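Needle driver lets the thread slip on one arm after cleaning – what to check?

Asked by Samira Smadi, March 28, 2022

I look after the training robot in our skills lab at Grovness. Since the last cleaning, the thread slides out of the jaw when the trainee pulls the knot tight. The other arm holds well with the same thread. I already did the homing 2 times. Is it the jaw or the cable tension?

2 answers

Arne Strobel
Probably worn out. Swap it.

Elba Quezada
Before you replace it, please try these steps in this order.

1. Move the same instrument to the other arm. If the slip follows the instrument, the arm is fine.

2. Look in the slot between the two prongs under a magnifier. Old thread fibers or dried gel can stay there and the jaw does not close fully.

3. Close the jaw on a black thread and pull straight up, slowly. The thread should sit in the slot like this, in line with the prongs:

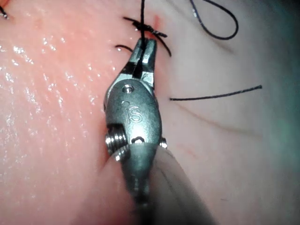 4. If it still slides, write down the use count and ask your supplier for a cable check. Do not turn any screw at the wrist yourself – I did it in January and we lost the instrument.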